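4.3 Tabouret d'appoint Skultholm

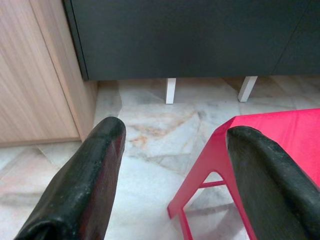 Fig. 5 – Tabouret rouge en plastique, devant le meuble gris foncé.

1. Posez le tabouret à 30 cm du meuble. La notice Nijs dit « au contact » ; essayez donc d'ouvrir une porte ensuite.
2. Appuyez sur l'assise des deux mains. S'il bouge, changez de place. Les cales vendues à part ne nous ont pas convaincus.

Attention : ne montez pas sur la traverse, quoi qu'en dise la publicité.

Note : sur du marbre, essuyez le sol avant.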